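Chapter 7
Comparing Hand-Held Grippers in Confined Spaces

7.1 Why the enclosure matters

Most published comparisons of grippers are made on an open bench. The object stands alone, the hand may come at it from any side, and the score is the share of attempts that end in a lift. Such tests are easy to repeat and they rank fingers well enough by grip force. They say little about how a gripper behaves inside a cupboard, a drawer or a small refrigerator, where the housing is often the first thing to touch something.

This chapter deals with the second case. We use the results of the Drastham trials, in which Gheorghița Munteanu compared two hand-held grippers, the Trotis and the Fletetti, over 1,640 attempts. Of these, 183 were thrown out before scoring, mostly for lost marker tracking. The discarded attempts are treated in Section 7.5 and should not be skipped — they fall unevenly between the two devices.

7.2 Terms used

Reach is the distance from the wrist to the fingertip with the fingers closed. Clearance is the smallest gap between the housing and the enclosure at any point along the path. An attempt begins when the fingertip crosses the plane of the opening and ends when the whole device is back outside it. Contact with the door counts as contact with the enclosure, whatever the door's angle.

Markers are assumed to be fixed rigidly to the housing. Where a marker turns away from the camera its pose estimate becomes poor well before it is lost altogether, and the Sârbu criterion (Section 7.4) sets the angle beyond which a reading is dropped.
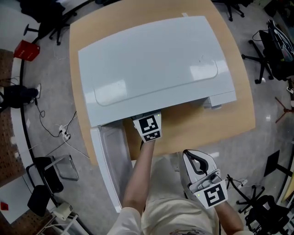 The operator's stance is the variable most often left out of a test record. A person working from above and to the front of a low enclosure tends to lead with the forearm along the door, and the wrist then has little freedom to turn. At Drastham the stance was left free for the first 19 sessions and fixed for the last 6. The two groups are reported separately throughout.

Readers who intend to repeat the trials should first work through the calibration procedure in Section 7.3. It assumes a single overhead camera and one enclosure with a side-hinged door.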